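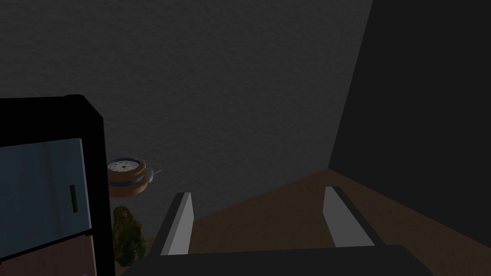 Ticket 2139: Scheduled exports from Mikix stop after the first file
Status: Closed
Opened: June 26, 2020
Site: Steltdale office

Problem
The nightly export writes one invoice file and then quits. The log shows error 355, "target folder in use." Running the export by hand from the same account works and writes all 13 files.

Checked so far
Disk space on the share is fine. The service account can read and write to the folder. Restarting the Mikix scheduler made no difference. The same job on the Grerano server finishes normally. 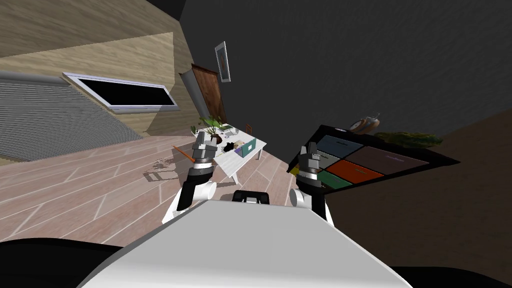

Cause
The backup job was moved in February and now starts two minutes after the export. It locks the whole folder while it copies. The Grerano server still has the old backup time.

Fix
1. Open Scheduler, then Jobs, and select Nightly Export.
2. Change the start time to 1:15 a.m. and save.
3. Set Retry on Lock to Yes. Leave the wait time at the default.
4. Delete the leftover .tmp file in the export folder before the next run.

Follow-up
All files were present the next morning, with no errors in the log. The Bùi account was missing one invoice from the failed run, so that one was exported again by hand.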